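Speaker notes – Tolville packing talk
7/12/26 | By the Bolholm desk

Open with the claim that a good box packs itself. I don't buy it.

Slide 2: Barketti says to keep the inside plain white so small things show up. Fine, but a card at the near edge still gets missed. Ask who has thrown one out with the box.

Pause. Then cartons: big ones first, says Arruda. Why? 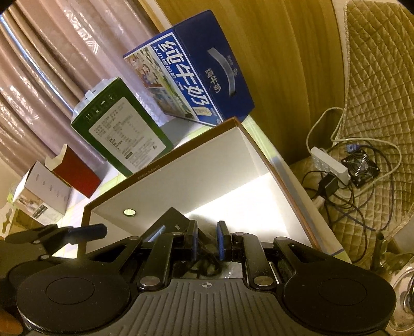 My own rule is dull – check the box before you flatten it.

We use cookies. Accept | Manage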